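Clirdale repair room adds second sewing day

The clothing repair room at the Mahasneh building in Clirdale will open two days a week starting this month, after denim repairs outgrew the single Saturday session.

The new weekday session begins Wed 2 April and runs from noon until early evening. Saturday hours stay the same.

Tala Farah, the coordinator, said the room took in 351 garments over the winter, and 221 of them were denim. Most had worn through at the knee or inner thigh, or had hems that needed shortening.

"People hold on to jeans longer than they used to," Farah said. "They bring in a pair they've had for years and want the hem done so it looks like the original. That takes time, and one day a week wasn't enough."

Denim work is done at a separate table from the lighter fabrics - shirts, lining and curtains go to the other end of the room. Heavy seams need thicker needles and slower stitching, and a folded hem on a pair of jeans can be four layers deep where it crosses the side seam.

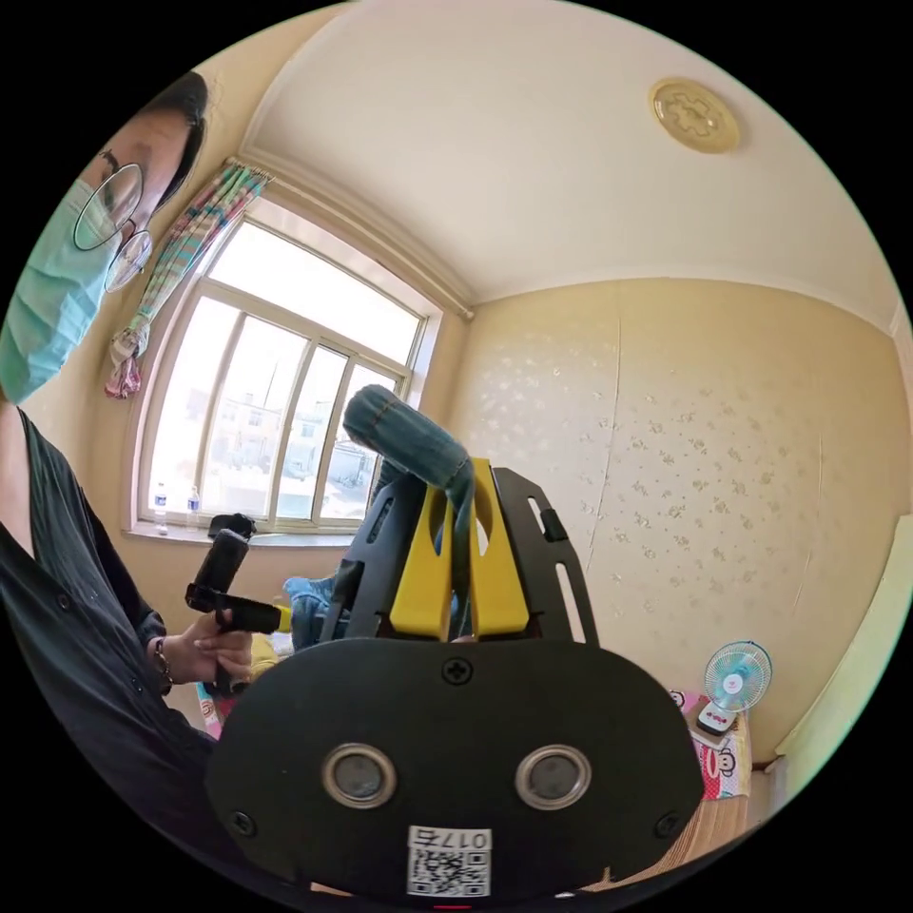

What visitors can bring

Jeans, denim jackets, skirts and work shirts are accepted at both sessions. Items should be washed and completely dry. Leather, suede and anything with a waterproof coating can't be repaired on site.

Small jobs such as a loose button or a short split seam are usually finished while the owner waits. Hems and patches are tagged and can be picked up at the next session. Anything left longer than a month will be moved to the storage shelf by the front door, so owners should ask there first.

There is no charge for basic repairs. Visitors who want a particular color of thread should bring a spool along, as the room stocks only blue, black, white and the gold topstitching used on most jeans.

Hem class in September

Walid Srour, who does most of the heavier repairs, will teach a beginners' class on shortening jeans in September. It will cover measuring, pinning and keeping the original edge. The class meets 2 times and is limited by the number of machines. Students need to bring one pair of jeans they are willing to cut.

Sign-up sheets will be at the front desk during both sessions. The Mahasneh building is at 289 Brarnard Street, with the repair room on the ground floor - use the side entrance after five.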